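Keeping Leftovers and Cut Fruit

Let cooked food stop steaming before the lid goes on, but get it into the fridge within two hours. Shallow containers cool faster than deep ones. A pot of rice or stew should be split up first.

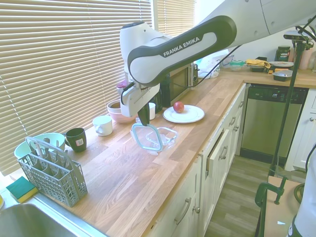 Apples keep for weeks in the crisper drawer and far less time in a warm kitchen. Put out what you will eat in a day or two and leave the rest cold. A single apple on a plate, like the red one by the microwave, gets eaten sooner than a bowlful. Once cut, apple slices brown quickly — a squeeze of lemon slows that down.

Write the date on a strip of masking tape and stick it to the side of the container. Tape on the lid gets separated from the food at the next wash. 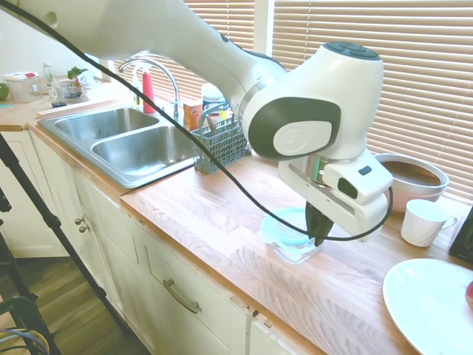 Tomato sauce stains plastic. Rinse with cold water first, then wash with warm water and dish soap. For smells, fill with water and a spoonful of baking soda and leave overnight.

Gladys Urrego wrote in December to ask about freezing soup. 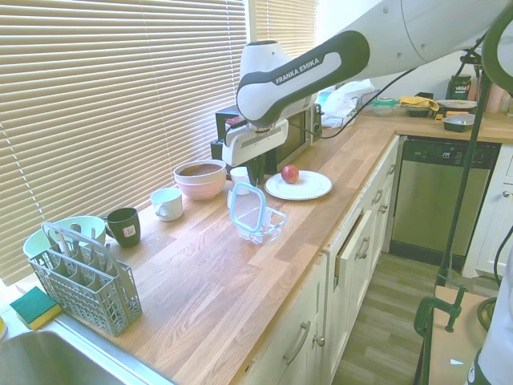
Leave an inch of space at the top, and thaw it in the fridge the night before. Soup with potatoes turns grainy — add those when you reheat.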